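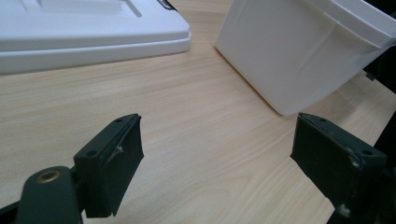

Did I see anything at the open day that I'd trust to clear up my own kitchen? A little of it, on a table, with white plastic bits beside it.

September 8, 2023. Back from Purnen with sore feet and a bag of leaflets I shan't read. Left the house later than I meant to, missed the good bus, and got there when they had already started the talk. Szymon Urbańczyk had kept me a chair near the back. He has been on at me since March to come and see this for myself, on the grounds that I grumble about it without having seen any. Fair enough.

The talk was by a woman from Tellia and it was mostly films. I don't trust films. Everything in them goes at a lovely pace and you never know how many goes it took. I asked, and she said 11 for the one with the cups, which I thought was a decent answer, and then she moved on rather fast.

After that we were let into the workroom. They teach the thing by having people do the job first with a gripper held in the hand, two stubby dark fingers with a camera looking down over them, and a plain wood-topped table with white plastic bits and pieces to move about. I had expected something grander. The fingers are scuffed pale in places, the right one worse than the left, and I liked them more for that than for anything in the brochure. Somebody has been using them, anyway.

I had a turn. It is harder than picking things up, much harder. You squeeze and the fingers come together, but you've no feeling in them at all, so I went at a white tub like a man in oven gloves and pushed it along the table. Second try I got it by the rim. The lad in charge said "nice one" in the voice people use with children. Szymon did it first time and has been unbearable since.

What I wanted to know was what happens when the table is a different table. Ours has crumbs on it and a wobbly leg. The lad said that was why they record in lots of places. How many, I said. 37 so far. And how many kitchens? He'd have to check. I don't think he was dodging, but I wrote it down.

Then the arm on its own, at the Zidadar stand. It managed 10 pickups out of however many they let it try before lunch, and they had the 10 up on a board without the other number. I pointed at the board. Szymon pulled me away by the sleeve to look for tea.

Tea was poor. Good flapjack.

Read the Chauke leaflet on the bus after all. It says "ready for the home" on the front and "research use only" on the back, in small print. Szymon says I'd have said the same about washing machines. I had two years at the launderette before Mum got ours and I was very glad of it, so he's wrong there.

Must ring him about the umbrella, I think I've got his.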